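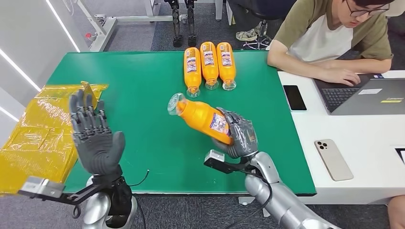 Unit 6: Viscosity and the Flow of Household Liquids
Course notes, Introductory Fluid Mechanics
Instructor: Baltasar Villanueva

6.1 Definition

Viscosity is the resistance of a fluid to being sheared. Take two flat plates with a layer of fluid between them. The lower plate is fixed and the upper plate moves sideways at a steady speed. The force per unit area needed to keep the upper plate moving is the shear stress, written tau. The speed of the plate divided by the gap is the shear rate, written gamma-dot. For a simple fluid,

tau = mu x gamma-dot

where mu is the dynamic viscosity, in pascal-seconds (Pa s). Water at room temperature is close to 0.001 Pa s, or 1 mPa s. Use mPa s in all homework for this unit.

Kinematic viscosity, nu, is mu divided by density. Do not mix the two. Most lost points on last year's problem set came from reading a value of nu off a chart and using it as mu.

6.2 Newtonian and non-Newtonian liquids

A liquid is Newtonian if mu does not depend on shear rate. Water, light mineral oil and plain sugar syrup can be treated as Newtonian in this course.

Many cleaning products and foods are shear-thinning. Their apparent viscosity drops as the shear rate rises. Ketchup, shampoo with added thickener and most hand lotions fall in this group. A power law is often good enough over a limited range:

tau = K x (gamma-dot)^n

K is the consistency index and n is the flow index. For n less than 1 the liquid thins; for n greater than 1 it thickens; for n equal to 1 the equation reduces to the one in 6.1, with K = mu.

Some liquids also have a yield stress, below which they do not flow. This is covered in Unit 7.

6.3 Draining from a container

When a bottle is tilted, gravity drives liquid toward the neck. Air has to enter to replace the liquid that leaves. If the neck is narrow, the two streams compete and the flow comes in pulses (glugging). At a shallow tilt the air can pass above the liquid and the flow is steadier.

For slow, steady flow of a Newtonian liquid through a round tube of radius R and length L, the flow rate is

Q = pi x R^4 x (pressure drop) / (8 x mu x L)

Note the fourth power. Halving the radius cuts the flow by a factor of 16 at the same pressure drop. The equation assumes laminar flow and a tube long enough for end effects to be ignored. A bottle neck meets the first condition for thick liquids and usually fails the second, so treat the result as an estimate of order of magnitude.

6.4 Worked problem

A syrup has a viscosity of 409 mPa s. It is sheared between plates at a shear rate of 100 per second. Find the shear stress.

Convert: 409 mPa s = 0.409 Pa s
tau = 0.409 x 100 = 40.9 Pa

6.5 Lab session

Each bench uses the Ruvex cup viscometer. Record the sample temperature before and after each run. Repeat each run five times and report the mean and the range. Discard any run in which the stream breaks before the lower mark is reached.

One sample will be run again at 37 degrees C using the water bath. Expect a shorter drain time. Plot both sets on the same axes.

Reading: Munesura course reader, sections on laminar flow and the power law. Lab reports are due at the start of the next session.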